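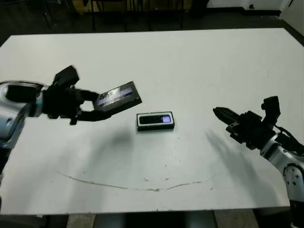
Head camera view during a two-arm run: left gripper holding a flat object, right gripper open, small device with a lit screen on the table.

Gandach

Gandach is the episode recorder and playback tool used on the two-arm bench at Brirnham. It reads the head camera and both arms, lines the streams up by time, and writes one folder per episode. It does no planning. For that, see the Sampaio package, which reads the same folders.

Status

In daily use. The folder layout changed in March and older episodes need the convert script before they will load.

Install

Python 3.10 or later. Clone the repository, then:

pip install -e .
gandach check

The check command lists each stream it can find and its rate. If an arm is missing, restart the Gukunent driver before anything else.

Recording

gandach record --task flat_items --out data/

Press space to start and stop an episode, and x to throw away the last one. Episodes longer than 70 seconds are closed and marked "long". They are kept, but the loader skips them unless you pass --include-long.

What is in an episode

head/ - colour frames from the head camera
arms.csv - joint angles, left arm first
grip.csv - commanded and measured opening for each gripper
meta.json - task name, software version, notes

The flat_items set has 2,000 episodes. The split file holds back 13 of every hundred for testing.

Known problems

Frames can blur when an arm moves fast. The segmenter then puts the edge of the held object too far out. Lowering the speed limit in limits.yaml helps.

Lit screens upset the auto exposure. Set it by hand with --exposure.

Arm shadows on the white table are sometimes labelled as objects. The filter in masks.py drops any region smaller than 40 pixels across, which does not catch the larger ones.

Playback with --both ignores pauses in the left arm stream. Fix is on the dev branch.

Licence

Code is MIT. Episodes are for research use only.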